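Re: [flanham-robotics] Cabinet task for the October meet
Feb 17, 2023

I read the plan twice and I'm still not sold. 1,481 demonstrations sounds like a lot until you remember they all use one cabinet and one set of curtains. The Grilleo rules let them swap the furniture on us.

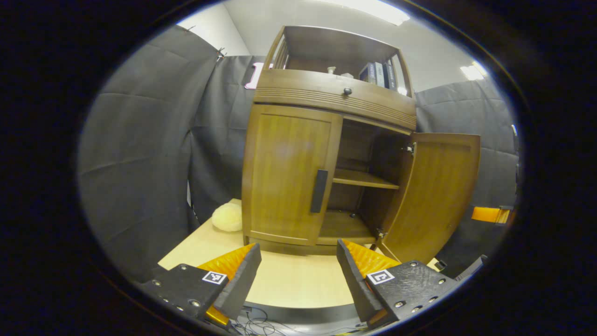 Oksanen wrote back last night that a swapped cabinet costs us two points at most, and that the club should get one door working before worrying about the next one.

Fine, but we said that about Zatska and came in fourth. Quoting the original:

> We open the right door, put the yellow pom-pom on the
> shelf and close up. Four tries per team. I think we can
> count on getting it every time.

Every time? I'd like to see it with the curtains down first.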